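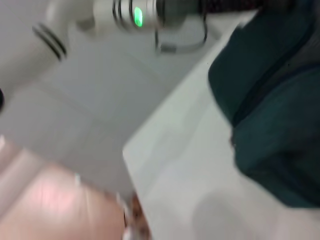 O Dia Aberto de Clidemard é uma jornada anual de demonstrações de robótica de manipulação, realizada num domingo de agosto no antigo armazém têxtil de Cader, em Brelville. Reúne bancadas de trabalho em que braços robóticos executam tarefas domésticas e de embalagem diante do público, com os operadores ao lado, disponíveis para conversar. Ao contrário das feiras do setor, não tem palco nem apresentações gravadas: o visitante chega perto da mesa e acompanha a tarefa inteira, com as pausas e as repetições que ela pedir. A bancada mais procurada é a dos objetos flexíveis, montada sobre uma mesa branca, com um artigo de tecido azul-petróleo e um braço branco de faixas pretas cuja junta prateada traz uma pequena luz verde. É um excelente ponto de partida para quem nunca viu de perto uma máquina lidar com pano.

História

A jornada nasceu como visita interna do laboratório Hrytsenko, que ocupa o piso térreo do armazém. Na primeira edição entraram 30 pessoas, quase todas ligadas às oficinas de costura de Cader, e a conversa prolongou-se muito para além da hora marcada. Foram essas oficinas que pediram uma segunda data, e foi delas que veio a insistência em trabalhar com bolsas, estojos e panos, materiais que até então apareciam pouco nas demonstrações do laboratório.

O nome Clidemard, herdado da rua que passa atrás do edifício, só foi adotado quando a entrada se tornou livre. A edição mais concorrida recebeu 575 visitantes, dos quais 265 se inscreveram nas sessões comentadas da tarde.

Espaço

As bancadas ficam na nave central, separadas por divisórias baixas. A dos objetos flexíveis tem um fundo claro e liso, de modo que o tecido escuro se destaca bem mesmo para quem assiste da segunda fila.

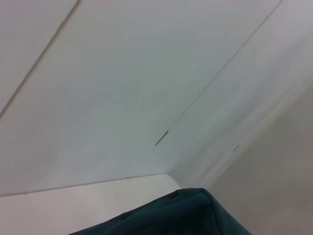
Painéis claros e, em primeiro plano, a parte superior do tecido azul-petróleo.

O contraste ajuda também quem acompanha a sessão pelo monitor lateral, onde passam as imagens das câmeras instaladas junto aos punhos dos robôs. Ver a mesa desse ângulo é uma das experiências mais curiosas da visita! As vistas mudam depressa, aproximam-se da borda da mesa, perdem o objeto e voltam a encontrá-lo, e muita gente fica mais tempo diante do monitor do que diante da própria bancada.

A tarefa do fecho

Entre as tarefas do programa, a abertura e o fechamento de um zíper é a que costuma reunir mais público. Para uma pessoa, o gesto leva um instante e dispensa qualquer atenção. Para dois braços mecânicos, exige coordenação fina: um deles precisa firmar um corpo mole, que cede e muda de forma sob a pressão, enquanto o outro acompanha a linha do fecho sem arrastar a peça inteira.

A bolsa usada nas sessões é de tecido azul-petróleo, com uma alça em laço no topo e uma costura curva na frente. Ao puxador do zíper prende-se uma argola metálica de chaveiro, que oferece à garra uma superfície maior para pinçar. Na posição de trabalho, a garra esquerda prende o tecido perto da base da alça e a direita segura a argola, com o pequeno elo entre ela e o fecho bem esticado. É um momento bonito de acompanhar — a bolsa continua pousada na mesa, ligeiramente abaulada, e toda a tensão se concentra naquele pedacinho de metal. 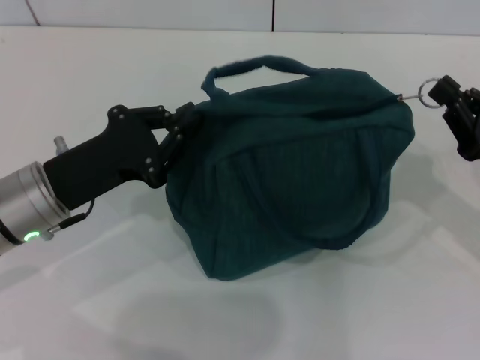
Sessões comentadas

Cada bancada oferece 3 sessões comentadas à tarde, a primeira logo depois do almoço. O operador explica em voz alta o que pretende fazer, indica onde a garra vai tocar o objeto e responde a perguntas entre uma tentativa e outra. As perguntas das crianças têm prioridade, regra que vem da segunda edição e que rende as melhores conversas do dia.

No final da sessão dos objetos flexíveis, o público pode experimentar a mesma tarefa usando duas pinças de cozinha e uma bolsa semelhante. O exercício é muito mais difícil do que parece, sobretudo na hora de manter o tecido firme sem amassá-lo, e quem passa por ele volta à bancada com outros olhos.

Acesso

A entrada é gratuita e faz-se pelo portão lateral do armazém de Cader. As sessões comentadas exigem inscrição no local, a partir das 10h. Fotografias são permitidas em toda a nave, sem flash junto às bancadas. As oficinas de costura vizinhas mantêm as portas abertas durante a jornada e vendem retalhos ao peso no pátio.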